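Lettering a Four-Panel Daily Strip

Letter before you ink. Balloons take up more of a panel than most people plan for, and moving one after the figures are inked means redrawing the figures.

Rule the panel borders first, then set guide lines with the Ames guide or a Pinel lettering card. Keep a gap of 2 mm between lines of text. Hold each balloon to 15 words. If a line of dialogue runs longer, split it across two balloons joined by a short neck.

Place the first speaker's balloon at upper left. The reply goes lower and to the right. Tails point at the mouth and stop well short of it.
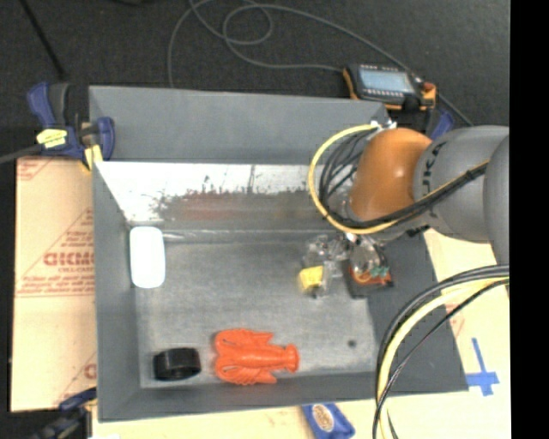 Robotic arm over a gray open-topped tray.

Pencil the words, then draw the balloon outline around them. Leave a margin of one letter width on all sides. Ink the letters with a Bitar 7 nib and let them dry before erasing.

Scan at 600 dpi in grayscale and reduce to final width. Print a proof and read it at arm's length. If the small letters fill in, increase the letter height and rescan. The Prorkumdale template has the panel borders and guide lines already set; print it at 82 percent for Burkari pads, which have a narrower sheet.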